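Programs > Clubs > Student Robotics > Open Calls

News Programs Calendar Apply Contact

February
Posted by Kirsty Lowther

Justik Student Robotics Club -- call for participants, spring build group

OK so we have places. Two on the manipulation team, two on the scene-building team, and we need them filled before the Prutar Challenge entry closes. Read this through, then write to us. Don't wait for a perfect application, we don't have time to read perfect applications.

What the club does

We program a two-armed robot in simulation. All of it this term is in simulation, no hardware. The robot gets a room, a table or a cabinet, some household things on it (mug, bowl, a glass, whatever the scene team has thrown in) and a job to do. Pick up, move, hang, put away. We write the code that gets it there and we train the policies that do the parts we can't write by hand.

The Prutar Challenge is a student competition, teams of any size, judged on unseen rooms. That last bit is the hard one. Your mug code works great in your own kitchen and then the organizers hand you a room with stone walls and a slanted ceiling and everything falls over.

So we practice in odd rooms. Mismatched textures, bad light, walls leaning where walls shouldn't lean. Most of the spring work happens in scenes like the one the manipulation team has open now.
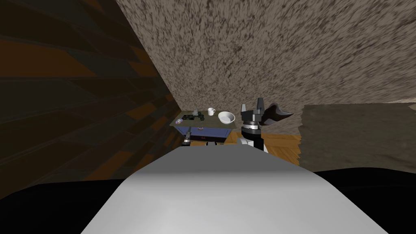 Annunziata Negri wrote in to say she'd add one thing for anyone on the fence: she joined last fall knowing a little Python and nothing else, spent the first month breaking the grasp planner, and was running her own tests by winter break. Her advice is to come to a Friday session before you apply and sit next to somebody.

Good advice, do that. Fridays, 4 p.m., room at the end of the Vosar wing. Doors open a bit earlier if you want a seat near an outlet.

The places

Manipulation team (2 places)
-- writing and testing grasp and place routines for both arms
-- watching a lot of failed runs and writing down what went wrong, in words another person can use
-- some Python needed. Loops, functions, reading somebody else's file without panicking
-- linear algebra helps. If you haven't had it yet we'll catch you up on rotations, everyone gets those wrong at first anyway

Scene-building team (2 places)
-- putting together rooms and tabletops for the arms to work in
-- swapping textures, lights, object positions so the policies don't just memorize one room
-- checking that objects have sane weights and don't sink thru the table
-- no coding needed to start. Patience, a decent eye, and you have to name your files properly. We mean it about the files

Both teams meet together on Friday and then you put in time on your own during the week. Some weeks that's an hour. The week before the entry is due it is a lot more, plan around it if you have midterms.

What we're working on right now

Cloth, mostly. Rigid stuff is in OK shape, the arms can deal with a mug if the mug is standing up. Cloth folds, slides, hides the fingers from the camera, and the contact settings that work for a bowl make a rag behave like sheet metal. We need people who find that interesting.

Second thing is thin parts. Rods, pegs, brackets, handles. Anything narrow where a couple of degrees off means the finger goes past it or hits it end on. Close-up views at strange angles are normal here and you'll have to get used to reading them.

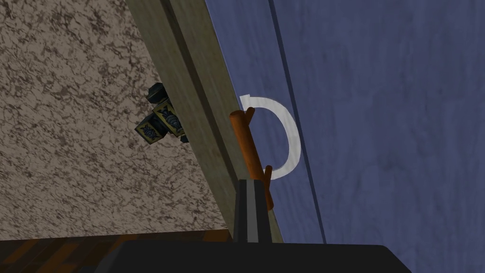
Getting used to it takes a week or two. After that you stop tilting your head at the monitor. New members start out by labeling runs, 28 each, picked from different rooms, so you see plenty before you're asked to fix anything. You mark where the run started going bad and give your best guess why. We compare notes on Friday and argue.

The full spring set is 290 runs and we want all of it labeled before the entry goes in. It's dull in places. It's also the quickest way to learn what the robot does when it's confused, and every useful fix we made last term came from somebody's notes.

Who can apply

Any enrolled student, any year, any major. Last term we had two from nursing and one from music ed and they were terrific. You do not need to have been in a robotics club in high school. You do not need your own computer with a big graphics card, the lab machines in the Martinelli room are booked for us in the evenings and they're fast enough.

You do need to show up. Miss a session, fine, tell us. Miss three without a word and we give the place to the next person on the list.

No pay, to be clear. There's no course credit this term either, we asked and the answer was maybe in the fall. Competition fees and travel are covered by the club if the team gets thru to finals.

How to apply

Email the club desk with the subject line SPRING BUILD and your name. In the message:

-- which team you want, or both in order
-- what you've made or fixed, anything at all. A bike, a spreadsheet, a game mod, a costume
-- one time something you built didn't work and what you did next
-- evenings you can't do

Half a page is plenty. No resume. If you have code or scenes to show send a link, please don't attach zip files, the desk mail eats them.

We read applications as they come in and invite people to a short tryout. The tryout is not a test with a score, you pair up with a current member for an hour on a live problem. At the moment that's the cabinet room: tabletop full of small items, cloth in the right gripper, work out what the arms should do next and in what order. Say what you're thinking out loud, ask for hints. Wrong ideas are welcome if you can explain them.

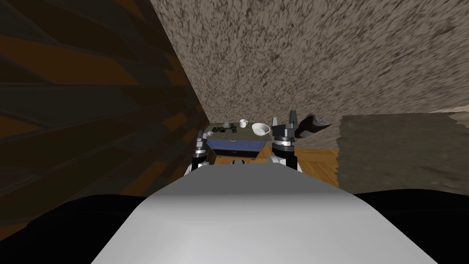

Cabinet room in simulation, dark gray cloth in the right gripper.

You'll hear from us within a week either way. If both places on your team are gone we'll offer you the other team or keep your name for the fall, your choice.

Questions

Can I do just Fridays and nothing else? Not for these four places. You can still drop in and watch, lots of people do.

Can two friends apply together? Yes, but seperate emails, and we may put you on different teams.

Will there be real hardware? Maybe next year. Don't join for that.

Is the code public? Not until after the competition. Then yes, all of it, with your name on the parts you wrote.

Anything else, email the desk or grab Kirsty before the Friday session -- before, not after, she has a bus to catch.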